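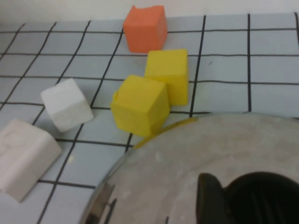
## 3.2 The blocks and the grid

**Figure 2.** Blocks on the gridded tabletop: orange near the wall, two yellow ones touching in the middle, white to the left.

I spent way more time picking blocks than I ever planned to, so bear with me, because this section is longer than the one on the task itself! When I started this project I figured a block was a block. Then I tried to write down what I had used, in enough detail that somebody at another school could set up the same thing, and I found out how little I knew about my own materials.

The colors came first. I wanted people to be able to say "the orange one" and be done with it, and for single blocks that worked great. The yellow ones are where it got interesting. With two cubes of the same color on the table (see the middle of Figure 2, where they sit right up against each other), my participants had to reach for something else to tell them apart. Some went with "the front yellow," some used the grid, and a few just said "that one" and waited for me to guess. I loved this. It's the whole reason the pair stayed in the set after the first pilot, even though it made my coding sheet a mess.

White was a late addition. On a light blue table it stands out fine, but people kept calling it gray, or "the plain one," or (my favorite) "the blank." I coded all of these as color words. Liapis, the labeling tool I used for the transcripts, wanted a separate tag for each, and I ended up merging them by hand one long evening in March.

I should say something about wear. Blocks get handled, and handled blocks get marks. The white cube has faint smudges on it, and one top edge of the orange cube looks a bit uneven. I thought about swapping in fresh ones for the main study and decided to leave them alone. Out of 461 descriptions, only 16 mentioned a mark or a rough edge at all, and I kept those in the analysis under "surface" (Section 4 has the breakdown). If you're repeating this with brand new blocks, you may well see that category disappear on you.

Now the grid. The Wunstead layout I borrowed from had a plain table, and my first round used one too. I switched to thin black lines on light blue after the pilot, mostly so I could write down positions without crawling around with a ruler. What I didn't do was line the blocks up with the squares. They sit at angles, and they sit over the lines. A block parked neatly in the center of a square gets described by its square every single time, which is pretty dull data if what you care about is how people handle "near," "behind," and "a little to the left of."

One more thing on shape. Cubes make up most of the set, but there's also a longer off-white block, and that one pulled in size words ("the big one," "the long one") that the cubes hardly ever got. I treat it separately in the Evitz scoring, where size and color can't share a slot. The Ollden scoring lets them overlap, so there I left it in with everything else, and I report both versions in the next section.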